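Filed under: Home & Garden / Power Outages

Thread on what I've learned from two outages since we moved to Jindeck. The power company calls them "brief interruptions." The second one ran long enough for me to finish a novel I didn't like.

The freezer is fine if you leave it shut. I have opened ours to check that it was fine. This is how you lose 118 dollars of salmon.

Own a radio. Ours gets one station, and that station is polka until the news, then more polka.

Flashlights live in the drawer by the stove. Batteries live in a different house, as far as I can tell.

My neighbor Vlasta Halás has a generator and has never once mentioned it, except at 2 a.m., by running it.

Charge your phone BEFORE the storm. I was at 42 percent and spent most of that looking at the outage map, which said "crew assigned." It said that in October too.

Candles: buy the fat ones. Skinny tapers lean, drip, and make dinner feel like a séance. And get a holder with a real lip on it, in a color you can find in a dim hallway. 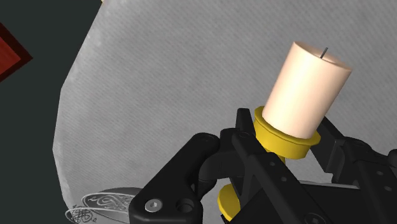

Fat candle, yellow holder.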